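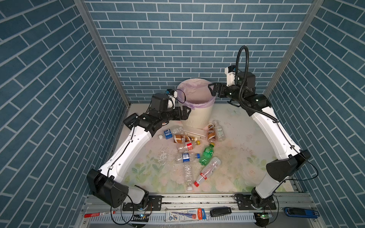 One reader wrote in to say that her trash bag slides down inside the bin by the second day, and that the bottles she throws in end up wedged between the bag and the wall. She asked whether the bag was the wrong size or whether she was putting it in wrong. It can be either one. The steps for lining a small bin and clearing up a pile of empties are given in order here, with the bag problem first.

Lining a small round bin

Measure around the rim of the bin with a soft tape. Lay the bag flat, measure straight across the opening, and double that number. The bag should come out slightly larger than the rim. If it is much larger, it will slide. If it is smaller, it will split when you pull it over.

Open the bag fully before it goes in. Push the bottom down with your fist until it touches the floor of the bin, then fold the top over the rim on all sides. A fold as deep as your hand is wide will hold under a normal load. Run a finger under the fold to let out trapped air.

If the bag is too wide and you have a whole roll to use up, gather the extra at one side, twist it, and tie a small knot on the outside. A wide rubber band around the rim also works. I use a Guvwood band that came with a bin from the Latdale store, but any thick band does the job.

Thin tinted bags are fine for bottles and cartons. They tear on can lids and broken plastic, so wrap those first.

Before you throw anything in

Check whether your area takes plastic bottles for recycling or deposit. If it does, use this bin only as a collecting bin and keep food waste out of it. Some programs want bottles loose, so you may have to tip them out of the bag at the other end.

Empty every bottle into the sink. A little liquid in each one adds up to a puddle at the bottom of the bag. Rinse anything that held juice or milk.

Leave the labels on unless your program says to remove them. Rules on caps differ too. Ours in Tostulholm wants them screwed back on.

Getting more into the bag

1. Press the air out of each bottle. Hold it upright with the cap off, squeeze the middle, then flatten toward the neck.

2. Put the cap back on while you are still squeezing. Otherwise the bottle fills with air again.

3. Open both ends of a carton and fold it flat. Slide it down the side of the bin.

4. Put the large bottles in first and lay them down. Small ones fill the gaps.

5. Stop when the pile is 3 inches below the rim.

If you return bottles for deposit, skip the squeezing. Many return machines need to read the label and will reject a crushed bottle.

Cleaning the floor afterward

Pick up the bottles before you sweep. Sweep up crumbs and bits while the floor is dry, then wipe any spills with a damp cloth. For sticky soda spots, lay a warm wet cloth on the spot, wait a minute, and wipe. Dry the floor before the bin goes back.

Changing the bag

Unfold the rim, pull the edges together, and lift slowly. If the bag sticks, tip the bin to one side to let air in underneath. Wipe the inside of the bin and let it dry before the next bag goes in.

Last updated June 13, 2020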